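DRENHOLM TELEOPERATION WORKING GROUP
Minutes of the November meeting

Location: Drenholm main laboratory, meeting area
Called to order: 2:00 p.m.
Present: representatives of Drenholm, Tutia and Gerngate. Rajan joined by phone.

1. Approval of prior minutes
The October minutes were approved with one correction. Under item 4, "gripper pads" should read "gripper mounts." Tutia asked that the corrected copy be sent to all parties.

2. Demonstration totals
Drenholm reported that 200 demonstrations of the tableware task were recorded by remote control during the period. Of these, 40 were set aside on review. Most of the rejected recordings showed the operator pausing partway through a reach, or closing the gripper before it had lined up with the object. The group agreed that a recording with a long pause should be rejected even when the object ends up in the right place.

Gerngate asked whether rejected recordings are deleted. They are kept in a separate folder and are not used for training. Gerngate requested read access to that folder. Granted.

3. Hand guiding compared with remote control
Discussion continued from October. Hand guiding, in which the operator takes hold of the arm and moves it through the task, remains easier for new operators to learn. Its drawback is that the operator's hands and sleeves enter the camera view. Remote control keeps the operator away from the table but requires more practice, and two-arm work is tiring.

Rajan stated a preference for hand guiding in the first week of operator training only, with all recorded work done by remote control after that. Tutia supported this. Gerngate asked that the matter be left open until its own operators have tried both methods. The chair noted general agreement — no vote was taken.

4. Operator sessions
Session length is to be held to 40 minutes, followed by a break away from the station. Seven operators are now cleared for remote control. Three more are in training and may record practice sessions, which must be labeled as practice in the log.

Tutia reported that log entries are still being completed at the end of the day from memory. Operators are to fill in the log before leaving the station.

5. Food-item task set
Drenholm presented the setup for the next task set, in which donuts are to be picked up and placed on a plate or in a bowl. Frosted tops are to be approached from the side where possible. Start positions will be changed between recordings, and the operator is to say aloud which item is the target before moving. 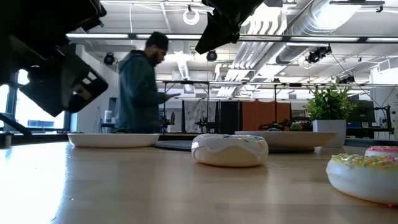

Gerngate remarked that the side approach will be hard to teach by remote control, as operators tend to come down from above when they are unsure of depth, and asked that the first recordings be reviewed before the full set is started. Drenholm agreed to hold the set after the first day of recording and circulate samples.

Rajan asked whether a dropped item ends the recording. It does. The attempt is to be logged as a drop and started again.

6. Action items
Drenholm: circulate first samples from the food-item set; open folder access for Gerngate.
Tutia: revise the log sheet and add a field for practice sessions.
Gerngate: report on operator trials of both methods.
Rajan: draft wording for the rule on pauses.

7. Adjournment
The meeting adjourned at 3:10 p.m.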